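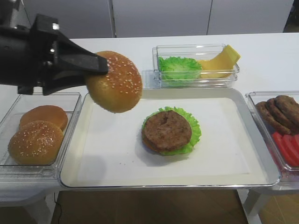 *Top bun held over tray near patty and lettuce, burger assembly task.*

**Groltora seeks a Technical Writer, Robot Practice Standards (Jara site).** Start: January.

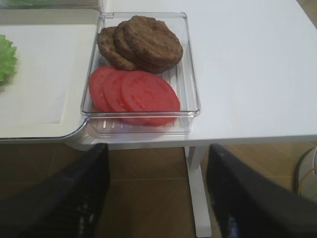 The post covers grasp, placement and reset rules for food-handling arms. Drafts must be testable - overlapping patties and tomato slices, for instance, need a stated pick order. The current rule set has 1,584 entries.
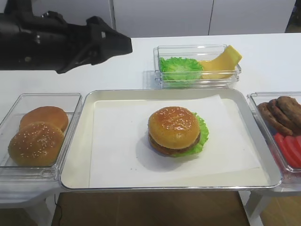 ## Requirements

- Experience writing safety or test procedures
- Writing sample, maximum 1,000 words

Send applications to Parveen Sarkar, Standards Office.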